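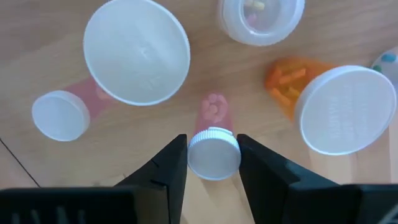
The second series of Amundsen went up in June and I have now watched all of it twice, the second time with a notebook. I wanted to check whether the middle episodes are as slack as they felt. They are, and the cause is easier to locate than I expected.

For anyone who skipped the first series: it is a reality format in which former child performers share a house and a recording budget. The budget is fixed at the start and every song, video and rehearsal day is charged against it. Whoever has money left at the end releases a record through Jellorov, the label that part-funds the programme. The first series worked well on those terms. The accounts were shown at the close of each episode and you could follow who was spending on what.

Series two has 9 episodes and drops the accounts from four of them. In their place we get long interviews about family life, press attention and growing up on tour. Some of this is good material. The conversation in episode three about being photographed outside school every morning is the best thing in the run. But the interviews are not tied to any decision the performers make, so the budget plot stops and has to be started again each time.

The running length is also a problem. The opening episode is 107 minutes, and a fair share of that goes on recapping the rules. I would have cut the arrival sequence and gone straight to the first rehearsal.

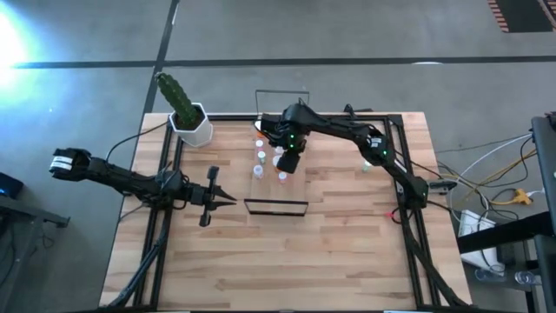 Sound is better than last time. The first series had a habit of putting music under every argument, which made the dialogue hard to follow on ordinary speakers. The new mix leaves speech alone for the most part. Subtitles are still poor. They lag by a line whenever two people talk at once, and in episode six a whole verse is missing.

The fan site Jimance has a thread of 900 posts arguing that the final result was settled before filming. I read most of it. The case rests on a haircut that changes between shots in the last episode, and a haircut only shows that scenes were put together out of order, as they are in most programmes of this type. The odder matter is the Zuneck performance, which is trailed in episode seven and never appears. The accounts for that week still include a hire charge for the hall, so it was presumably recorded and then left out.

The record itself is short and decently made. Tracks two and five are the ones to try. The duet at the end has been edited down from the version heard in the house, and I prefer the longer one, false start included.

I will do the first series again next, at one episode a night, and put the spending totals up here when I have them.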